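Repair it, or at least let us try

Senyo Abubakari

Quick one because I'm meant to be out the door. The repair desk at Clarkside library is closing. Two evenings a month, a few tables, people who know which end of a screwdriver to hold. Gone after Christmas. The council says it costs too much for what it does. 3,000 a year. I've seen more than that spent on a sign.

My kettle is a Nestar. Lid catch went in October, a bit of plastic the size of a fingernail. Rang the company. No spares. Never have been. They offered me 40 pence in the pound off a new one, as if I'd asked for a new one. I wanted the catch. I'd have paid 99p for the catch, I'd have paid a fiver.

And this is every single thing now. Bags, bikes, toasters, coats. One buckle goes and the lot is rubbish. Try buying just the buckle. You'll find a forum from years ago and a man in Plullham who used to sell them.
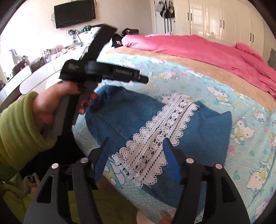 People tell me it's cheaper to replace. Cheaper for who? Not for my mum, who has had the same sewing machine for 29 years and gets it serviced at Medeiros on the high street. They charge fairly, they keep drawers and drawers of old parts, and they are allways busy. So don't say there's no demand.

What I'd like — and it isn't much — is a rule that says if you sell a thing you sell the bits that break. Straps, clips, hinges, seals. Put the price on the box. Ten years minimum. Firms will moan, they moaned about seat belts.

Schools could do their part too. I left at sixteen able to draw an oxbow lake and not able to sew on a button. Still can't do it very well tbh.

Anyway the libary meeting is next week, 7pm, upstairs. Go if you can. I'm taking the kettle.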